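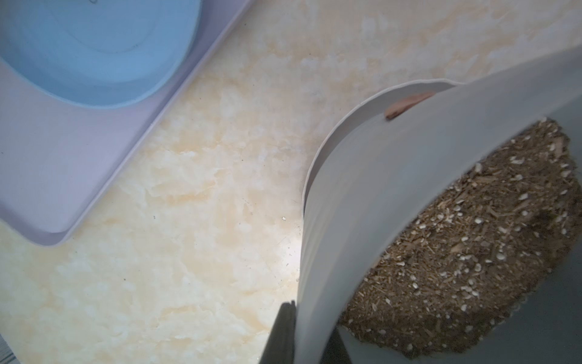 Doherty Walking Club, Long Distance Group

I finished the Plovero Trail in September. It runs 193 miles from the reservoir to the coast, and I did it in sections over two years. I had planned to write up each section as I went and got as far as the first one. A couple of people in the group have asked about it for their own plans, so I am putting down what I remember along with the notes from my pocket book.

I walk slowly. My usual day is 10 miles with a pack, and I stop for lunch. If you are faster than that you will want to combine some of the stages, and the guide sheet has a table for doing so. I did not use it.

The first part is easy to get to. The bus from town stops at the reservoir gate, and the trail starts on the other side of the parking lot with a sign that has been repainted so many times the letters are rounded. The path follows the water for most of the first morning. It is flat gravel and there are other people on it, mostly with dogs. After the dam the people stop and the path goes into the trees.

The trees were the part I liked least. It is two days of planted pine, and the markers are on posts that have mostly leaned over or gone. I went wrong twice. The second time I came out on a logging road and had to walk back uphill in the heat. Take the paper map. My phone had no signal from the dam until the farm above Movness, and I had not saved the map on it.

Movness is the only real town on the route. It has a grocery store, a laundromat, a pharmacy and a motel where the rooms were clean and the shower was hot. I stayed two nights on my first trip and left from there by bus, then came back to the same motel the following spring to carry on. The store closes at 6 on Sundays. I found that out at 6:15 and had crackers for dinner.

North of Movness the ground changes. The trail climbs to the ridge, and the high point is marked at 526 meters on the stone, though my map is in feet and I did not bother to convert it. The wind up there was strong enough that I put my hat in my pocket. There is a shelter with a bench and three walls, good for lunch and not much good for sleeping. I met a couple there who were doing the whole trail in one go, and they looked tired but were in good spirits. They had started in the rain and had not been dry until that day.

Coming down from the ridge is hard on the knees. I used poles for the first time and will use them again. The lower part crosses wet meadow for most of a day, and this is where the mud is. Some of it has boards and some of it does not. I went in over one boot next to a gate where everyone clearly goes in over one boot. 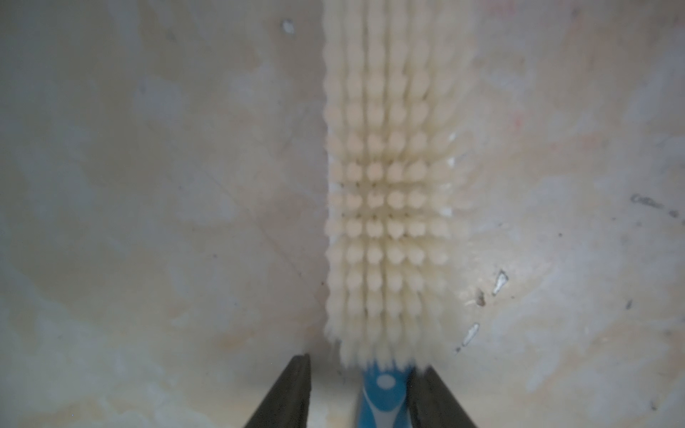

Boots were the thing I got most wrong at the start and most right by the end. I began in a pair I had owned for years and had never looked after, and the stitching opened on the third day. The new pair are Vultik, half a size bigger than I normally wear, and I have had no blisters in them. I clean them the evening I get home. A plain scrub brush does the job, one with cream bristles and a blue handle, and I turn it face up afterward to let it dry. The tufts are set close together, so grit gets down in the gaps between them and needs a rinse under the tap. I take the laces out and wash those separately. Newspaper goes in the boots overnight and gets changed in the morning. I wax them when they are fully dry, never before, and keep them away from the heater.

The last stage is a long one with nowhere to stop, so I did it as a day walk with a small bag and got a ride back. The path comes out of a hedge and the sea is there below you, with a parking lot and a snack stand in front of it. The stand was shut. I sat on the wall for half an hour and then walked down to the water and back.

A few things for anyone planning it. Water is fine until the ridge and then there is none until the first farm in the meadows. The farm has a tap by the road with a sign saying walkers may use it. Ticks are bad in the long grass in early summer, and I would wear long pants however warm it is. The bus at the coast end runs every two hours and the timetable on the post was out of date, so check before you go.

I carried too much on every section except the last. The camp stove stayed home after the first trip and I did not miss it. I would keep the second pair of socks, the sitting pad and the whistle. I would leave the book.

The guide sheet and my marked map are in the club folder if anyone wants to borrow them. Please put the map back in its plastic sleeve, as it is coming apart at the folds. Next I want to try the river path, which has a lot less climbing and more places to eat.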